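Minutes, Trimley Supper Club, planning meeting, 21/06/2026

I'm on minutes again, so forgive the wandering (I type the way I talk). We started late because the kettle had to go round twice, and then we got stuck straight into the midsummer supper.

**Left over from May**

The deposit for the hall is paid and I have the receipt in my blue folder. The song sheets still need copying. I said I'd do them in May and I didn't, so that's mine again. The rye bread question is settled: we buy it, no more baking marathons in my kitchen, thank you very much!

**Money**

We have 278 dollars in the kitty after the spring supper. That was more than I expected, and there was a happy little pause while everyone mentally spent it. Vidar Åberg wanted to put it all toward better fish. I wanted a proper coffee urn, the kind with a tap that doesn't drip on your shoes. We went back and forth for far too long and agreed to price an urn first and talk about fish with whatever is left. Ticket price stays at 11 dollars, kids free.

**The menu**

Long one, this. Herring two ways (mustard and dill), new potatoes, a big cucumber salad, and the Flerkau cheese if the shop can get it in time. If they can't, we use a plain hard cheese and keep quiet about it. Somebody brought up meatballs. Meatballs come up at every meeting and I'm writing down, for the record, that we said no again, on account of having one oven and a lot of people who want to sit down together.

Dessert is strawberries and cream. I asked for a cake as well and got voted down, though I may bring one anyway and see who complains.

Drinks: the Vireo elderflower for everyone, coffee after. Bring your own if you want something stronger, and please take the bottles home with you this time.

**Seating and music**

Nine tables, pushed into two long rows, with the door end left open for dancing. The Sæther songbook has most of what we need, but the third verse of the frog song is missing from our copy (torn out, by the look of it) and I'll have to dig through my mother's things for it. Music starts once the plates are off the tables. Last year it started during the potatoes and you couldn't hear yourself chew.

**Plates**

We talked about paper versus real ones. I'm firmly for real plates, mixed colors and all, everybody bringing their own from home. A table full of odd plates looks so much friendlier than a stack of white paper ones, and there's less to haul to the trash after. I'm fond of a plain light blue one myself.
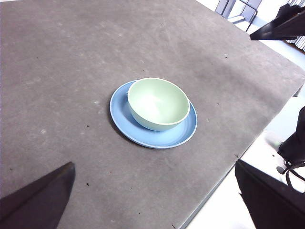

Vidar said he'd go along with real plates as long as we put names on the bottoms with masking tape, and he wants the washing-up list written before the supper and pinned by the sink. Fair enough. I put myself down for the first shift and passed the sheet along, and it came back with a decent number of names on it.

**To do**

- Song sheets and the missing verse: me
- Price an urn: me
- Ask the shop about the cheese: Vidar
- Masking tape and a marker that works: Vidar
- Strawberries: order them the week before, both of us to check

We'll fix the next date by email. Meeting closed when the cookies ran out.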